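Li-hua Tai has a low opinion of most rules written for robotics floors, and she has written a good many of them. She keeps a binder of old ones at Vammont, where she looks after working practice for the hand-held gripper crews. The thickest set runs to 196 pages.

"I'd be surprised if three people ever read it through," she said. "It has a whole page on what color the sign should be. It has one line on what to do when two people are working back to back and can't see each other."

We spoke on Friday, February 5, 2021, by phone, for most of an hour. I asked whether the newer guidelines from the gripper maker, Trutetti, were any better.

"Shorter," she said.

Her main complaint is that the rules treat the tool as the hazard. A gripper you carry in your hand doesn't swing around on its own, and no fence is going to help. What she worries about is people: where they stand, where they sit, what they leave on the floor, and who gets recorded without being asked.

"Everybody wants to talk about pinch force," she said. "Fine. I'd rather talk about cables."

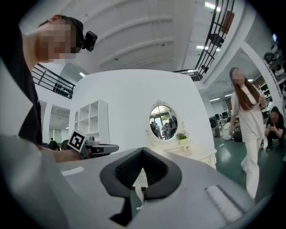 Do-yoon Ahn doesn't buy that. Cables can be taped down in an afternoon, he told me later, and a rule that leans on people looking where they step is no rule at all. He would put a limit on how many crews share a floor and leave the rest to common sense.

Tai had heard this before. "Common sense is what they write when they run out of ideas," she said. She isn't against a limit, but she wants to know who picks the number. A draft she was sent in June allowed one crew for every 2,000 square feet. She asked where the figure came from and got no answer.

On consent she is harder still. Vammont's own form is 2 pages long and she thinks it is too vague about bystanders. "Blurring a face afterward is a repair," she said. "Somebody should have asked first."

So what would she keep? She took a while over that one. A named person on each shift who can stop the work. A walk of the floor before anyone picks up a gripper. A written note when something goes wrong, even something dull.

And the certificate that Brudel now sells to firms like hers?

"I've seen it," she said. "It's a nice certificate. Ask me again when they've turned somebody down."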